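Store fixture

A store fixture is any piece of furniture or equipment used to hold, show, or sell goods in a shop. The term covers shelving, counters, display cases, clothing racks, bins, wall panels, hooks, and the stands placed near a register. In leases and property law the word "fixture" has a narrower meaning, namely something attached to a building so firmly that it is treated as part of it. Most store fixtures are not fixtures in that sense. They are commonly called trade fixtures, and a tenant can usually take them away at the end of a lease, provided any damage to the premises is repaired.

History

Early shops kept most of their stock out of reach. Goods stood on shelves or in drawers behind a counter, and a clerk fetched each item on request. The main fixtures were the counter itself, the back shelving, and a set of scales. Glass-fronted cases became common in the nineteenth century as plate glass fell in price, first with jewelers and later with drapers, druggists, and confectioners.

Self-service changed the layout of the shop in the first half of the twentieth century. Once customers were picking up goods themselves, shelving had to be open, low enough to reach, and arranged in aisles. Grocery stores adopted long double-sided runs of shelving, known in the United States as gondolas. Steel replaced wood in many stores because it could be made in standard parts and rearranged overnight without a carpenter.

Wire fixtures spread in the same period. Wire was light to ship, used little material, and let light through to the goods on lower levels. Book publishers, card companies, and makers of small packaged items supplied wire stands to shops that did not otherwise carry their lines, including drugstores, bus stations, and gas stations.

Types

Gondola shelving is freestanding, with a steel base, uprights, and a back panel. Shelves hang from slots in the uprights and can be moved up or down. The short units at the ends of a run are called endcaps and are often reserved for promotions.

Slatwall and pegboard are wall panels that take removable hooks and brackets. Slatwall has horizontal grooves, while pegboard has a grid of holes. Slatwall generally carries more weight, though both depend on how the panel is fastened to the wall behind it. Gridwall, a welded wire panel, does the same job and is popular at fairs and temporary markets because it folds flat or ties together with clips.

Garment racks include straight rails, two-way and four-way racks, and round racks. Round racks hold a large number of garments in a small area but show only the sleeve edge of each one. Four-way racks hold fewer and show the front of the first garment on each arm.

Showcases are enclosed, usually lockable, and used for items that are small, fragile, or costly. Lighting inside the case is now mostly LED, which gives off less heat than the lamps it replaced.

Dump bins are open containers for loosely stacked goods. They are cheap and quick to fill, and shoppers tend to associate them with low prices.

Spinner racks turn on a central post, so that a customer can look through the stock while standing in one place. Floor models are used for cards, sunglasses, and paperbacks. Countertop models hold keychains, earrings, and similar goods.

Materials and finish

Steel, wood, particleboard, glass, acrylic, and cardboard are the usual materials. Metal parts are either plated or powder coated. Chrome plating resists wear from hangers but shows fingerprints. Powder coating comes in many colors and tends to chip at points where hooks slide back and forth. A fixture that is to be used outdoors or in a greenhouse needs a finish rated for damp conditions, and ordinary indoor coatings do not qualify.

Cardboard displays are usually shipped flat and put together in the store. They are meant to last for one promotion. Retailers often complain about the time needed to assemble them, and some chains refuse any display that does not arrive already built.

Planning and capacity

The arrangement of goods on fixtures is recorded in a drawing called a planogram, which shows the position of each item and the number of facings it receives. Large chains issue planograms from a central office. Independent shops more often work by eye.

Capacity is counted in several ways. Grocers use linear feet of shelf, clothing stores count hangers, and card shops count pockets. The Vellwood chain of card and gift shops, which used pockets as its only measure, gave 1,000 pockets as the standard for a full-size branch. Its largest branch, at Plernlow, was listed with 2,467. The chain counted a pocket as one whether it held a single card or a full stack, and this made its figures hard to compare with those of other sellers.

Aisle width limits how many fixtures a store can hold. Local building and fire codes set minimum widths for exit routes, and accessibility rules add their own requirements. Rotating stands need extra room, as the space they sweep when loaded is wider than the base.

Countertop and seasonal displays

Small stands are often owned by the supplier and lent to the shop for as long as it carries the line. Others are bought outright and moved from use to use over the year — ornaments in December, seed packets in spring, souvenirs in summer. Knockdown designs, in which the base, post, and tiers come apart, are preferred for seasonal work as they take up less room in storage. The parts are not always interchangeable between makers, even where they look alike.

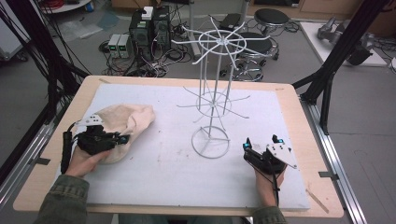

A gift shop in Trevville, writing in the readers' column of a retail newsletter, objected that storage was the wrong thing to judge a stand by. Its own complaint was with stands that lean once one side sells down, and it said it would sooner give up the closet space than spend every afternoon moving stock around to keep the post straight.

The newsletter's reply agreed in part. It noted that a wider base cures most leaning but takes counter space that many small shops do not have, and it suggested loading the heaviest goods on the lowest tier.

Safety and maintenance

Common faults include overloaded shelves, missing shelf clips, and top-heavy stands. Suppliers normally state a load limit for each shelf or arm, and this assumes an even load. The Canpolat shelving range, for instance, was sold with a limit of 60 pounds per shelf, reduced by half when the shelf was set at a slope.

Hooks at eye level are a known hazard, and many stores use hooks with a rounded or turned-up end, or fit plastic tips. Casters should be locked once a unit is in place. Rotating stands need occasional cleaning at the bearing, where dust and lint collect.

Resale

Used fixtures are widely traded, mostly after store closings. Liquidators sell them by the lot or by the piece. Gondola shelving holds its value fairly well if the brand is still made, since buyers can order matching parts. Custom millwork seldom fits another building and is often scrapped.

See also

Display case
Planogram
Point of sale display
Visual merchandising
Window dressing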